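Fruit gift boxes: handles on before or after filling?
Packing and Shipping > Small Shops

siiri_s
Posted Sunday, 7:12 am
We have 200 red gift boxes to get out, the folding kind with a rope handle and a window in the front. I've been filling them open on the table and closing each one when the fruit is in. The lid bows up in the middle unless I lean on both halves. 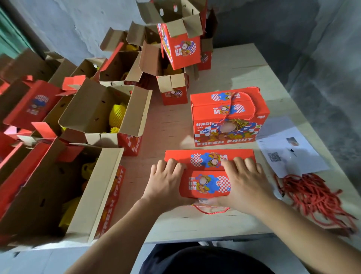

I did 30 before breakfast and my wrists are sore. The fruit has foam nets on, yellow ones, and I wonder if they add too much height. Does anyone thread the handles first?

Dreltar
Handles first, always. Threading a full box means tipping it.

pearcrate
Disagree. Ropes hang in your way the whole time you're packing. I thread last and keep the box upright.

Dreltar
Tape them down to the side then. Takes a second.

loukia_m
Siiri, try thinner nets before you change anything else. We switched in March and the lids close flat. Also, how are you stacking? Ours got dented corners from piling them on their sides.

siiri_s
Against the wall for now, on the tile.

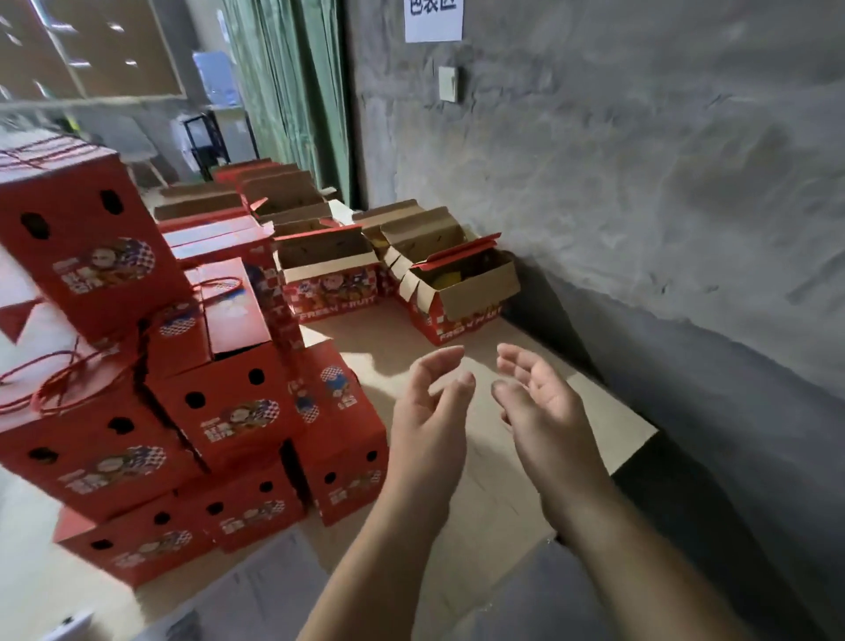 Gift boxes stacked up, open fruit boxes along the wall

loukia_m
I'd stand them all upright, one layer, with the vent holes clear.

pearcrate
One layer of 200? She'd need a gym. Two high is fine if there's a sheet of cardboard between.

siiri_s
No room for one layer. Will try the cardboard and order thinner nets.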